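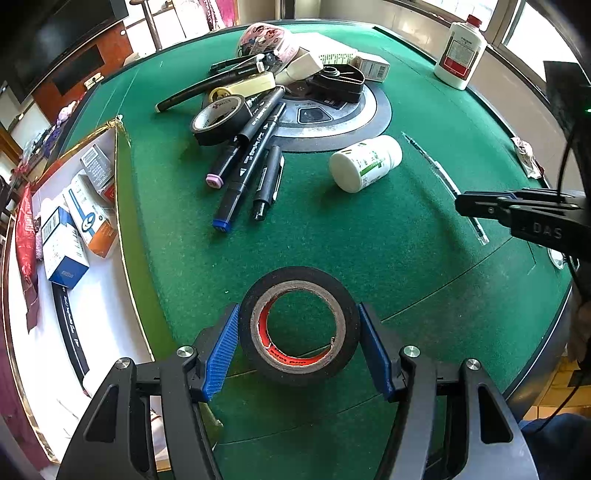

Mahjong table has become the junk table, help

hkimaro
ok so game night is back on in May and our table is buried. Tape, markers, pens, boxes, a tube of something, all heaped up on the dial in the middle. Been like this since we painted the hallway. Where do you all put this stuff?? And does it hurt the felt. Green felt, round top, bought used, no manual.

weluragirl
Two rolls of black tape and a cream one, same pile as mine lol. Get a shoebox. Done.

Teresa Macedo
Tape first. The adhesive creeps out the sides of the roll when the room gets warm and then you have a black ring on the felt forever. Ask me how I know. Stand them on edge if they have to be there, better yet hang them on a hook.

papertiger_58
Never had electrical tape do that. Cheap stuff maybe. I'd worry more about the markers – one loose cap and that's it.

Teresa Macedo
Not cheap, and it was a hot April. But yes, markers too. Twin-tips are the worst, two caps to lose.

hkimaro
the twin tip is the blue end one, it's my kid's. Moving it now

weluragirl
Shoebox!!

old_mutiso_rd
Disagree on the shoebox, you'll never find anything in it. I use a Usard drawer unit, 2 drawers, tape in one and pens in the other. Fits under the side table. Small boxes get opened and flattened the same day or they breed.

papertiger_58
How much was the drawer thing

old_mutiso_rd
Paid 276 with the wheels. They wanted 300 for the taller one.

papertiger_58
for DRAWERS?

weluragirl
shoebox = free

Teresa Macedo
Hamisi, more important, keep weight off the center part. Little bits roll into the gap around the dial and then tiles jam. I fished a pen cap out of mine, took around an hour with tweezers. And whatever is in that white tube, check the lid is tight before you tip it anywhere.

hkimaro
hand cream I think. Lid's on. There's a black plastic tray insert sitting on the dial too, the kind with molded compartments, no idea what it came out of. Keep or toss?

old_mutiso_rd
Toss. If you don't know now you wont know later.

Teresa Macedo
Keep it til you've gone through the boxes, it might belong to one of them.

papertiger_58
toss

hkimaro
Update, felt is clear. One faint gray smudge near the rim, brushing didn't shift it. Anyone tried the Honenura felt cleaner?

Teresa Macedo
Try a barely damp cloth first. Dab, dont rub.

weluragirl
so where did the tape go

hkimaro
shoebox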